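## Husix, our kitchen arm: where we've got to

So this is the second half of my write-up (Nobuhle Nel did the electronics bit, go and read hers, it's much tidier than mine!). I was on motion planning with Thabiso Sibiya, and for most of August that meant watching Husix reach for a mug and stop dead two centimetres short.

The trouble was our table of safe positions. We'd recorded 500 by hand, then Thabiso added 13 more one evening without telling anyone, so my script was still reading the old file while the controller had all 513. Once both ends used the same list the arm stopped freezing, and I felt very silly for a day or so.

Next came the path planner. Dumisani Molefe had written one that treats every object as a plain box, and I wanted proper shapes. We argued, tried both, and his was over 3 times faster, so boxes it is (fine, Dumisani, you win). 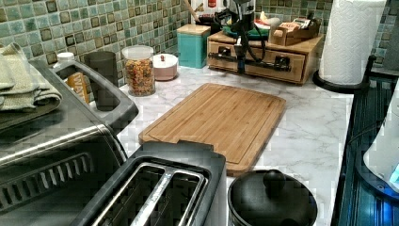

Planning in a real kitchen is much fussier than on our bench in the lab. On the bench every block has loads of room, and the planner can swing wide and come back in. With the chopping board lying diagonally, its near edge tucked partly behind the toaster, a straight-sided box drawn round it swallows a lot of counter that's really free, and the planner then refuses perfectly good routes. I've started letting boxes rotate to match the object, which helps loads but makes the collision check slower again.

Still to do: soft things like towels, and a better stop button.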